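# Sodport Service Lab Moves Arm Maintenance to a Fixed Monthly Routine

The Sodport Service Robotics Lab has adopted a fixed maintenance routine for the two-armed machine it uses in household storage trials, following a period in October when the machine was out of use for repair.
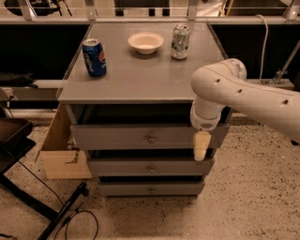
*The arm at the three-drawer cabinet in the Sodport lab, with cans and a bowl on the cabinet top.*

The routine applies to the joints, covers and gripper fingers of both arms and to the cameras that guide them. It was prepared by Elli Huttunen, who is responsible for equipment at the lab, and was approved for use at the Sodport site. A shortened version will be used in Semby, where a second machine of the same type is being assembled.

The earlier practice was to service the arms when an operator reported a fault. Records kept by the lab show that this worked well in the first months of the trials, when the machine was lightly used. As the number of drawer cycles grew, small faults began to appear between services. In October the right elbow stopped short of its commanded position when the arm was lowered, and the machine was taken off the trial schedule.

Inspection found wear in the elbow bearing and a loose connector in the forearm. The bearing was replaced with a part supplied by Rantala, and the connector was reseated and secured. The arm was then run without a load through 422 cycles before it was cleared for contact with furniture. The repair was completed in 12 working days, most of which were spent waiting for the bearing to be delivered.

Under the new routine, each arm is to be serviced once a month or after 1,000 drawer cycles, whichever comes first. The service begins with the machine powered down and the arms supported. Technicians clean the covers and grilles, check the joint seams for gaps, and test each cable connection by hand. The gripper fingers are measured against a new pair and are replaced if the tips have worn past the limit marked on the gauge.

"The finger tips take most of the punishment, and they are also the cheapest part on the arm," Huttunen said. "We were keeping them too long. When a worn tip slips off a knob, the operator tends to adjust the position settings, and after that the settings are wrong for a good tip."

Position settings will now be changed only after the finger tips have been checked. Any change must be entered in the machine log with the name of the person who made it. Operators at the lab had previously kept their own notes, and some differences between those notes and the settings on the machine were found during the October repair.

The routine also includes a reference check at the cabinet. The machine is parked at a set distance, and the arm is lowered in front of each drawer front in turn. The distance between the finger tip and the knob is recorded at three heights. The check is repeated after the arm has been raised and lowered again. If the two sets of readings do not agree, the joint calibration must be run before trials resume. The complete service, including the reference check, takes 62 minutes for one arm.

Spare finger tips and one elbow bearing will be held at Sodport. Larger assemblies will continue to be ordered as needed, with repairs to motor units carried out at the Pevdale workshop.

Storage trials in Sodport have resumed on the normal schedule. Operators who have not completed the briefing on the new log should contact the equipment office before their next session.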